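Ticket 1621 – Hernine booking calendar showing the wrong times
Opened 24/07/2008 by Cremilda Bastos

Hi all, me again, sorry! Since the update every booking I put into Hernine gets saved an hour early. I type in a ten o'clock and it comes back as nine. Only on my machine, too – the front desk one is fine. I've logged out, logged back in, restarted the lot and had a biscuit. Still an hour early.

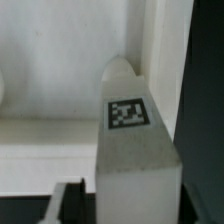

Maja Gajewski: Have you looked at the clock on the PC itself? Hernine takes its time zone from Windows, so if that's wrong the bookings will be too. Which version are you on?

Clock's right, I checked it against my phone. Version is 703, it says so at the bottom of the login page. I did find a little tick box for "adjust for daylight saving" and it wasn't ticked, so I ticked it and put in a test booking under the name Gulter. Now it's an hour LATE. Progress of a sort?

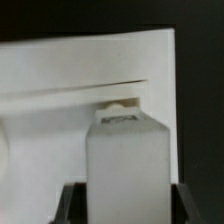

Bottle held in a gripper, July

Unticked it again and we're back to an hour early. The old bookings from June haven't budged, thank goodness, it's just new ones. 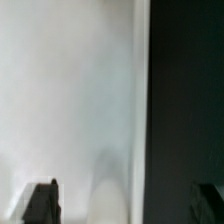 Maja thinks the calendar has its own time zone tucked away under My Profile, and that the update may have set it back to the default.

Well, she's right! Mine said Azores. I've changed it to London, ticked the daylight saving box and saved, then waited

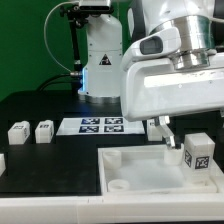
the 30 minutes it wants before it syncs. Test booking went in at ten and came back as ten. Did 2 more to be sure – both fine. I've still got the Cervantes bookings to retype by hand, so please leave this open till I've done those.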